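**Kitchen arm kits: tips for hiring one and getting your worktop ready**

Tijani hires out two-arm kitchen kits by the fortnight. You get 14 days with the arms, a stand, a tablet and a box of spare finger tips. We had the kit from their Grurham depot in August and used it mostly for small oven jobs: sausages, toast, reheated pastry. These are the things worth knowing before you book.

**Before it arrives**

- Measure your table. The arms need clear reach from both sides, and a table pushed into a corner won't do.
- Check the surface wipes clean. Grease gets everywhere in the first few days.
- Allow two sockets besides the one for your oven. The leads supplied are short -- buy an extension if your sockets are low down.
- Say at booking if you have a gas hob only. Tijani won't set the kit up for use over a flame.

**Setting out**

Put the oven at the back and the working tray in the middle. Leave a hand's width between the tray and anything tall. Jars and cups can stay on the table, but put them in the same spots every day. We moved a cup to the other side one Sunday and had to teach the whole job again, which took 26 minutes.

Keep cables behind the oven where you can. Tape down any that must come forward.

**Trays and tools**

A shallow metal tray with a ridged bottom suits sausages best. On a flat one they roll when a finger touches them, and the arm then chases them to the rim. Don't line the tray with foil, as the tips catch on it and tear it.

Space the food out. Two sausages touching will often be picked up as one, and the second drops.
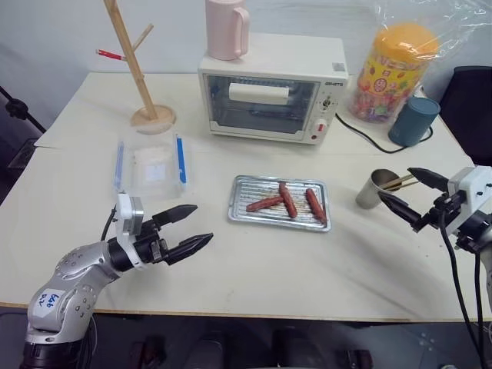
Wooden chopsticks are easier for the fingers to hold than metal tongs. Stand them in a heavy cup. We tried a plastic beaker first and it went over every time.

Wash the finger tips by hand in warm soapy water after meat. They pull straight off. Natberg sell a softer tip that fits the same mount, but it stains and we went back to the black ones.

**What it's like to live with**

Slow. Turning a tray of sausages took 12 minutes with the standard routine, and you still have to stay in the room. It's a help if your grip is poor or you can't stand for long. For anyone else it's a lot of table to give up.

The Drastotlow branch does collection as well as delivery. Grurham only delivers, so ask which one you're dealing with before you throw the boxes out.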